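From: Plemura bench list
Subject: Re: [plemura-dev] Two-bin sorting: is the relabelling step worth keeping?
Date: July 17, 2024

On the relabelling thread, the Gevcombe site wrote:

> We have now read the draft protocol twice and still do not follow why
> the instruction text is rewritten after an episode has been recorded.
> The operator is given an instruction, the operator carries it out, and
> the instruction is stored. If the operator made a mistake, the episode
> should be thrown away. Rewriting the text to match the mistake looks
> to us like marking your own homework.
>
> Second point. The draft says the held-out layouts are "never seen in
> training". It does not say whether the toy items in those layouts are
> also held out, or only their arrangement. These are very different
> claims and the results table should make plain which one is meant.
>
> Third point. We tried the Jara loader on our own recordings and it
> drops the last few steps of each episode. Is that deliberate?

Taking these in order, with the numbers from the last complete run.

1. Relabelling

The objection is fair as far as the draft goes, because the draft leaves out half of the procedure. I will put the missing half in the next revision. In full, it goes like this.

Each episode is recorded against a prompt of the form "put the X in the Y bin". The prompt is drawn at random before the episode starts. When recording stops, a second person watches the replay with the prompt hidden and writes down which item was moved and to which bin. The two texts are then compared.

If they agree, the episode goes into the main pool unchanged. If they disagree on the bin only, the episode goes into the relabelled pool with the second text. If they disagree on the item, or if the second person could not decide, the episode is discarded. The original prompt is kept in a separate field in every case, so anyone who wants the strict set can rebuild it.

The last run had 548 episodes in total. Of these, 500 went into training and the rest were kept for checking. The 500 include the relabelled ones. I trained the same policy on the strict set and on the full set, with the same seed, the same number of steps and the same augmentation, and tested both on the held-out layouts.

On the full set the policy placed the requested item in the requested bin in 68 per cent of trials. The strict set gave a lower figure, but I do not want to quote it yet. Two of the strict trials were started with the bins the wrong way round in the config, and I will repeat the whole strict block before comparing anything. What I can say from the replays is where the two policies differ. They grasp equally well. The strict policy more often carries the item to the wrong side.

My reading is that the relabelled episodes help because they break a habit in the data. Operators tend to send the same kind of item to the same bin even when the prompt tells them otherwise, and the strict filter removes precisely the cases where prompt and habit were in conflict. What remains is a set in which item and bin are more strongly linked than the random draw intended. The policy then learns the link and pays less attention to the bin word. Relabelling does not remove the link but it does keep the total counts per item closer to the draw.

This is a guess until it has been tested. The test would be to take the strict set, resample it so that item and bin are independent, and train again. If the gap closes, the explanation holds. If it does not, the relabelled episodes are doing something else, possibly just adding more grasps. I have the resampling script written and will run it in August when the machine at Cluststead is free.

On marking our own homework: relabelling is applied to training episodes only. Held-out trials are scored against the original prompt and nothing else. A trial in which the arm puts the right item in the wrong bin is a failure, however tidy the placement. I agree that the draft does not say so and that it must.

2. What is held out

Arrangement only. Every item in the held-out layouts also appears in training, in other positions and with other neighbours. The claim is therefore about new arrangements of known items, and the table heading will be changed to "new layouts, known items".

We did try a handful of trials with unfamiliar items. The policy reached for something in nearly every one, but the choice of item was poor and I would not build a claim on it. These trials are logged under a separate tag and are not part of the 68 per cent.

3. The loader

The truncation is deliberate but badly documented. The Jara loader cuts the end of an episode from the point at which the gripper has opened and joint velocity has stayed below a threshold. Without the cut, the policy learns to sit still, and it will sometimes sit still in the middle of a task. If your recordings end promptly after release, the cut removes useful steps and you should turn it off. Set trim_tail to false in the loader config. The default will stay as it is for now.

Note that the threshold is in radians per second. If your joint log is in degrees, the cut will come far too late or not at all, so the dropped steps you describe suggest your units are right and your recordings are simply shorter than ours.

4. Layout used for the held-out trials

Several people asked for the physical arrangement, so that it can be copied. The arm stands at the far side of the table with a bin to either side of it and the basket in front. The bins are told apart by sticky notes on their far walls, pink on the left and yellow-green on the right. Prompts use the colour of the note and never "left" or "right", which would depend on the viewpoint. Both bins start empty and the toy food is all in the basket.
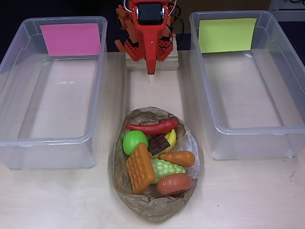
Does the policy need to be retrained if the notes are swapped between the bins?

It needs no retraining provided that both arrangements occur in the training set, and the swap should be made between episodes and recorded in the episode header.

The header field is bin_order. Please fill it in even when the order has not changed. An empty field is read as "unknown" by the checker, and the episode is then left out of the per-bin counts without a warning. I have opened a ticket to make it complain.

For anyone copying the layout, keep the strip of table between the bins clear apart from the arm and the basket. Check that both notes can be made out in the camera view before starting a block. Use plain notes with no writing. An early block had the colour names written on them and we dropped it from the set to avoid arguing over what the policy had been reading.

5. Still open

The resampled strict run, as described in section 1.

Agreement between replay readers. At present one person reads each replay. A second reading of the relabelled pool would tell us how noisy the new texts are. If Gevcombe would take this on, I can send the replays with both text fields removed. It would also go some way towards answering the homework point, as your readers had no part in the recording.

Partial credit. The scoring script gives a trial one mark or none. There has been a request to report grasp and placement separately. I am in favour, and the logs already hold what is needed, but the older blocks use a different event name for release and will need converting first.

Failure categories. Most failed trials fall into wrong bin, wrong item, or dropped on the way. The remainder are put down as "other", and that category has grown too large to be useful. Suggestions for splitting it are welcome, with the trial tags that prompted them.

The revised draft will go to the list once the strict block has been repeated. Please send objections to the wording of sections 1 and 2 before then, as those are the parts I am rewriting.

--
plemura-dev mailing list
To leave the list, send a message with the subject "unsubscribe" to the list address.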